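September 24, 2018
Bench notes, table game prototype (working name Pernoso)

Finally got a full afternoon on the ring and stick set and I am so pleased with it! Wichai Inthanon came down after lunch and we played until we'd lost track of the score twice, which I'm taking as a good sign.

Where we left off: the old rings were too light. They skated when they landed and half the throws ended up on the floor. Shigeru Hirano wanted to go heavier, I wanted to go smaller, and we had that argument by email for most of a week. Today was all about trying the new yellow ones and seeing who was right (both of us, a bit).

Size first. The 300 mm ring is the one. I had been keen on 400 and I take it all back, it's a hula hoop for a cat. With the 300 you can stand at the short end of the table, toss underhand, and have it drop flat with a nice soft clack. Wichai got 6 in a row over the stick and then refused to throw again in case he spoiled it.

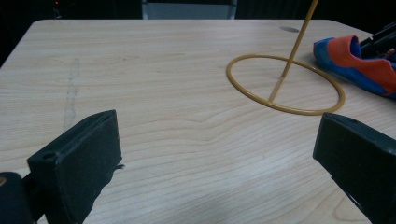

The color is a big win too. We nearly went with the plain finish and I'm so glad we didn't, because on a blond top like ours a natural wood ring would just melt into the grain. Yellow reads from across the room, even with the lights down at the far end. I'd like the stick and the ring to stay the same yellow so they look like one toy and don't end up in separate boxes.

Things to sort out:

The cable hole near the back edge of the table. A stick end could find its way in there, so either we cover it or we shift the throwing spot forward. I vote cover, it's five minutes with a bit of card.

The gray streak on the left side of the top. Tried a damp cloth, no change. Might be an old scuff, leave it alone, it doesn't bother the rings.

Landing mat. Wichai's idea, and a good one: try some throws onto cloth and some onto bare wood. I only managed 3 onto cloth before we got talking, so that doesn't count as a test. The bare wood sound is lovely though and I'd hate to lose it.

Stick length. Long is good! A short one makes you lean over the table and your elbow gets in the way. Keep the long one for now and don't let anyone trim it.

Sent Shigeru a note about the size. He wants the people at Trevby to have a go before we order more, and he's right, they have kids coming through all day and they'll find every weak spot we missed. If they like it we could have a proper set ready in December.

Next time: cloth versus wood done properly, left-handed throws, and a first try at the two-player rules. I have a page of ideas for those already. Bring tape for marking the throwing line.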